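**Clear-surface rule before a take: how strict are you?**

**moffat_archie:** Our draft says the fingers start open, nothing between them, nothing in the gap. Zerrin wants specks wiped off too. I think that's housekeeping dressed up as a standard.

**zdursun:** It's one line in a four-page document, Archie. You'll survive the cloth.
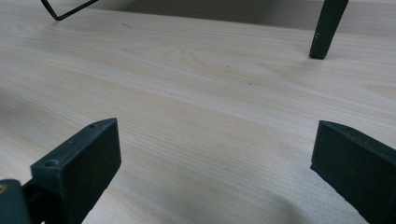

Kindel Handheld Gripper Group

**zdursun:** Open fingers, bare wood, fine. Now look near the middle. Two dark specks. Start there.

**hamish_m:** There's a scratch up toward the wire thing as well. Do we wipe that, or file a grievance?

**moffat_archie:** My point exactly. I went through 185 takes on Friday and rejected zero for crumbs.

**bcarvalho:** I'd worry more about the green post standing on the same surface. The draft never says whether fixtures count as clutter. At Innes we listed them by name and left marks in the wood alone.

**zdursun:** OK, fixtures get a list. Wiping stays — as "should."

**moffat_archie:** "Should" I can ignore with a clear conscience. Agreed.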